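Cosuvport drawer cell – simulation setup and upkeep

README, last touched in August. Maintained by Kyrylo Tymoshchuk. Complaints about the wrist view go to Shireen Mokgethi, who set it up.

What you get: 700 episodes from one simulated arm facing one cabinet, plus the config files. The Janevski loader reads them. It claims to check calibration on start-up. It checks that the file exists, so run the mount check yourself.

Wrist camera: reset the mount offset after every change of gripper model. We skipped this once and 31 episodes had to be thrown out. Before recording, open a still and make sure the finger and the drawer handles are both in view.

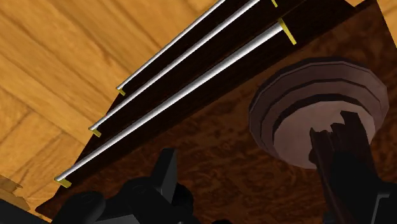 Wrist view in the simulator: bar handles on yellow brackets, gripper finger at lower right.

Handle collision shapes are simple cylinders. The brackets have their own shapes, and if the finger snags on one, lower the approach speed before you touch the friction values. Friction tuning has been sold to us as a cure for everything – I have yet to see it cure a snag.

Known faults:
Finger meshes load at the wrong scale in Vusau builds older than version 4.
Round parts are coarse polygons. Don't use them to judge contact quality.
Nothing has been tested on a real arm. Treat any success rate you get from this cell with suspicion, including ours.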